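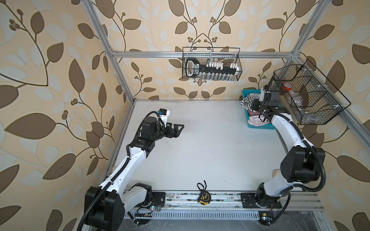

3/14/23 – Oat crackers, batch 4

Okay, these are finally getting somewhere! I cut the water again and let the dough rest for 18 minutes before rolling, and it held together so much better (batch 3 crumbled all over my sleeves). Bjartur wants more caraway. I don't, but I put a bit extra in half the dough to keep him happy.

Weighed the whole lot before baking and got 211 g, so a small batch. Used the Carkness oats – the coarse ones, a bit dusty at the bottom of the bag. Rolled them thinner than last time and the edges went dark before the middles crisped up, so next time I'll turn the tray halfway.

Vitória tried one with the soft cheese and said more salt. She's right, annoyingly.

To do: order rye flour from Esteves, find the good rolling pin.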